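List archive > Hardware and end effectors > Grippers
Views: 1,247 | Replies: 3 | Shares: 0

Re: [grippers] Soft pad or hard shell fingers for round objects?

> We are choosing fingers for a parallel gripper and have two sets on
> the desk: the glossy printed ones from Flastia and the rounded
> rubber pads from Hikwood. Our objects are mostly bottles, tubes and
> household things, many of them white. Has anybody compared them on
> the same arm, with the wrist camera running? I am more interested in
> what goes wrong than in the maximum force. Also, does the color of
> the finger matter for the camera, or is this superstition?

Hello,

I can answer a part of this. We did almost the same comparison in April, on the Nnaji arm, with the controller on the Trurudora firmware. It was a small study and I would not publish it, but we kept good notes, so maybe they are useful for you.

In total we made 379 grasps. Of these, 165 were on cylinders standing upright and the others were on boxes, lids and soft packages. I will write mostly about the cylinders, as you asked about round objects.

First, the hard shell. With a glossy finger on each side, the grasp is very repeatable if the cylinder is already between the fingers and the approach is straight. When the approach is a little to one side, one finger arrives first and pushes the object before the other one can hold it. With a tall object this is not nice, the top moves much more than the bottom, and two times we lost the object completely. Lower closing speed helps, but then the cycle becomes long and my colleagues complain.

Second, the rubber pad. It forgives more. The rounded surface finds its own place on the cylinder and we could reduce the force limit by one step in the controller menu. The bad side is rotation. When the wrist turns, a soft pad lets the object turn a small angle and come back late, so the pose you saved at the moment of closing is not exactly the pose you have after the move. For putting a thing in a bin it has no importance. For inserting, it has.

Then we tried a mixed pair, hard on the left and soft on the right. I expected the worst of both, but for upright cylinders I like it best so far. The hard side works as the reference and the soft side takes the error. You must tell the controller that the center is not in the middle -- we forgot this on the first morning and all the grasps were shifted to the same side.
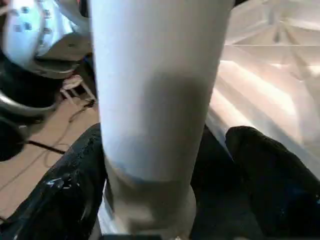 Wrist camera view, white cylinder with a flared base, held between the fingers. Glossy finger left, matte pad right.

About the color, I do not think it is superstition. Both of our fingers are black, and against a white cylinder the edge is easy to find for the eye. For the software it is less easy. The glossy finger gives small white highlights, and our edge detector sometimes took such a highlight for a piece of the object. On the matte pad we did not have this problem. The other difficulty is on the pad side, where the gap next to the cylinder is so dark that there is nothing to measure in it. We tried a longer exposure, and then the bright half of the cylinder became one flat white area with no shading at all. So we returned to the old exposure and only masked the fingers, with a fixed mask for each opening width. It is not elegant but it works.

A white object with another white object behind it is still our worst case. The big translucent container with the ribs was especially hard for the segmentation, as its ridges look like many small edges, all stronger than the real edge of the cylinder. If you test, please put something like this in the background from the first day. We began with a plain wall and our numbers were too beautiful.

Some small things which I would have liked to know before:

- Clean the rubber pad with a damp cloth and let it dry fully. We used alcohol, and the surface became slippery for some hours.
- The Hikwood screws are shorter than the Flastia screws. Do not mix the bags.
- After changing fingers, do the zero position again, also if the controller says it is not necessary.
- Save the motor current together with the camera image. In our case the current showed a slip earlier than the image.

One question back to you: do you close with a force limit or with a position target? With the soft pad the difference is large, and I would like to compare with somebody before we decide for our second arm. I can send the table with all the grasps as a text file, only the column names are not in English and I must translate them first.

With kind regards from the test bench

Filed under: fingers and pads, wrist cameras, user reports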